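Jisum Home Shop
Okay friends, a bunch of you who run little online stores asked how we finally got our back-in-stock emails under control, so I'm going to type it all out here. Grab a coffee, because you know I don't do short.

Jisum Home Shop
For years we had no signup box on sold-out products. The page said "Sold out" in gray letters and that was it. If somebody wanted the blue linen tablecloth they had to write to us, and I'd put their name on a sheet of paper by the register and then (I'm blushing) lose the sheet of paper.

Jisum Home Shop
In April we added the Wirnon add-on to our Goltex store. It puts a little "Email me when it's back" box right where the Add to Cart button would be. Installing it was the easy part, and I was so pleased with myself that I turned it on for the whole catalog and went to lunch.

Jisum Home Shop
Please don't do that! We have 4000 products in there counting every size and color, and a good chunk of them are things we're never going to carry again. So people were happily signing up for a holiday napkin we stopped ordering ages ago, and every one of those signups is a promise we can't keep.

Jisum Home Shop
So step one, before you switch anything on, is to go through your old listings and tag the ones that are gone for good. We used a plain tag called "retired" and told the add-on to skip anything that has it. It took me a few evenings with the TV on and I feel so much lighter now.

Jisum Home Shop
Step two is sizes and colors. The default setting signs the customer up for the product as a whole, so if she wants the large in green and we restock the small in cream, she gets a cheerful email about something she never asked for. There's a setting to make it go by variant. Ours was tucked under "Form display" of all places.

Jisum Home Shop
Now the big lesson. We had 344 people waiting on the Godoy bath towels (I love those towels, I understand completely) and when the shipment came we got 10 sets. The add-on did what it was told and emailed every last one of them at the same moment.

Jisum Home Shop
You can guess how that afternoon went. The towels were gone before I'd even finished my sandwich, and my inbox filled up with very polite and very disappointed people. I wrote back to as many as I could and I still feel bad about it.

Jisum Home Shop
What we do now is send in small groups, oldest signup first, with a wait of 2 hours between groups. If the stock runs out, the sending stops and everyone else just keeps their place in line. It's in the settings under "Queue" and I wish with all my heart that it came turned on.

Jisum Home Shop
A couple of you asked about the wording of the email. Ours used to say "Hurry, it's back!" and I never liked it, it sounded like somebody yelling across a parking lot. Now it says the item is here, says how many we have, and has one button. We also put a line at the bottom saying it's fine to ignore us.

Jisum Home Shop
And do check what happens when the person buys the thing some other way! We had a customer who'd already picked up her table runner in the shop and she kept getting reminders. You can turn off the follow-up email altogether, and we did, because one note is plenty.

Jisum Home Shop
Still haven't figured out how to handle preorders alongside the waiting list. Right now the two boxes show up on top of each other on phones and it looks a mess. If you're on Goltex and you've solved it, I would be so grateful for a hint.

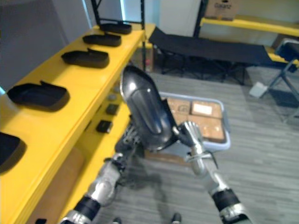 Jisum Home Shop
Thanks for reading all the way down, you patient people! Leave your questions under any of these posts and I'll work through them Wednesday once the orders are packed.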